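Bench arm kits at home: tips after a month with the Watcombe
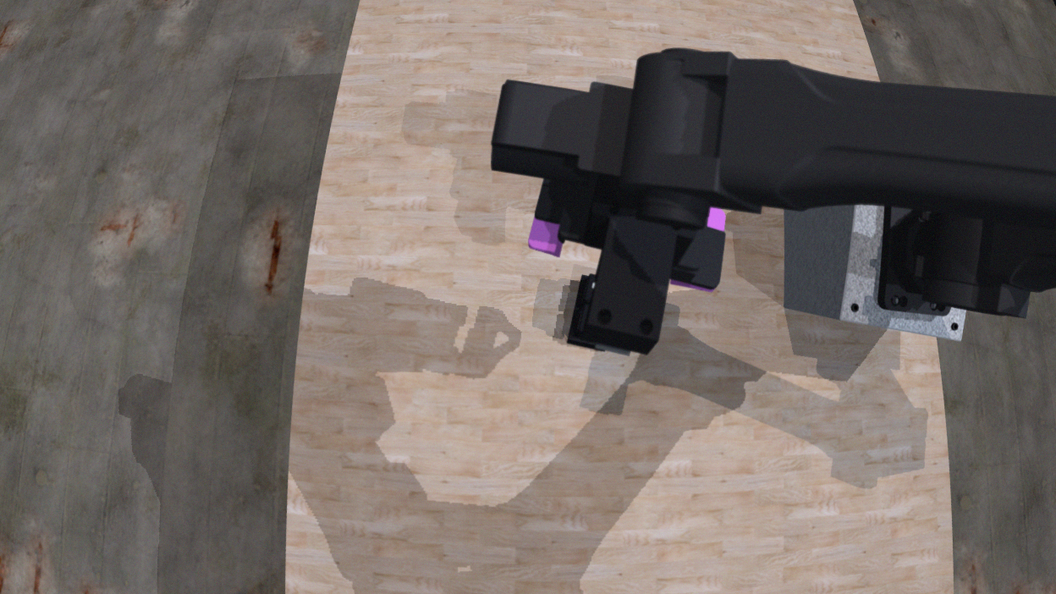

Right, quick one as I've got glue going off. Had the Watcombe kit on trial through April, the small arm plus the planning software. Plenty of you asked if it's any use in a home workshop. Mostly yes. Notes in no order.

Do the dry run on screen first. Every time. Costs you nothing but a cup of tea and it'll show you where the elbow wants to go.

Base goes near the edge of the bench, not the middle. More reach, and you keep a clear patch for hand work. Check what's underneath before you drill. I hit a drawer runner.

Pads. Bright ones if you can get them, far easier to see against a black gripper. Wipe with a damp cloth, no white spirit, it makes them go tacky. Callum Buchanan wrote in to say washing up liquid is fine. Tried it, he's right.

Lamp position matters more than you'd think. One hard light and the arm throws a great big shadow right over the job. Two softer lamps, one each side. Cheap clip-on ones will do.

Screws on the fingertip: nip them up every 3 sessions. Short screwdriver, don't lean on it. Mine worked loose twice, second time it dropped a tin of wax on teh floor.

Sawdust. Brush it off the joints, don't blow it in with the airline. Old sock over the motor when you're sanding (take it OFF before you switch on).

Speed. Leave it at 30 percent untill you trust it. Glue spreading wants slower still.

What it won't do: anything heavy. I wouldn't ask it to lift more than 500 grams, whatever you've read on the forums. My bench vice from 2005 isn't worried about its job.

Zendier do a similar kit, haven't had it on the bench yet. Mhairi MacBrayne has one and likes the software less but the manual more. Watcombe manual is thin. Print the wiring page and tape it inside a cupboard door.

Would I buy it? If you do batches of small stuff, yes. One-offs, save your money and get better clamps.

Next up, squeaky hinges. Send yours in.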